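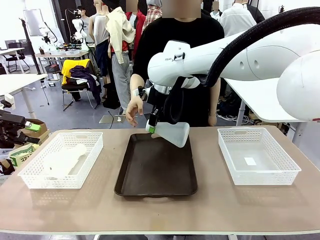
Bottle, neck down, over the middle tray. FRANKA arm, black gripper.

Gripper Comparison, Skarkwood Bench
Posted Sep 30, 2019

We spent the week at Skarkwood trying out fingertips for the two arms on the sorting table. The job is the same as in February: take an item out of one basket, carry it across the tray, and put it down in the other basket. Each set of tips gets 147 picks before we change anything, and the full run is meant to reach 2,000 by the time the Drarncombe bench is ready.

Two kinds of tips are on the list for now. The Nemurero pads are soft and a little sticky. The Mösli tips are harder and narrower, and they come off with one screw. We are keeping the grip force at the same setting for both, which suits the Nemurero pads better, so a second round at a higher setting will follow.

Notes on the picture

Items: thin plastic bottles are the hardest thing in the set. They give when squeezed, and a tilted bottle can turn between the fingers on the way over.

Layout: a white perforated basket on each side, dark brown tray in the middle. The tray has a raised edge, and a low pass can catch it. We added 4 cm to the travel height for all bottle picks.

Cable: the black braided cable loops over the top of the arm. It needs enough slack for the wrist to turn fully. Check it after every tip change.

Scoring: a pick counts if the item ends up inside the far basket. A drop in the tray is logged as a miss — even when the arm picks it up again on the next try.

Still to do: 5 more item types, then the same runs with the second arm. Results go up on this page by tip, with the bottles listed separately.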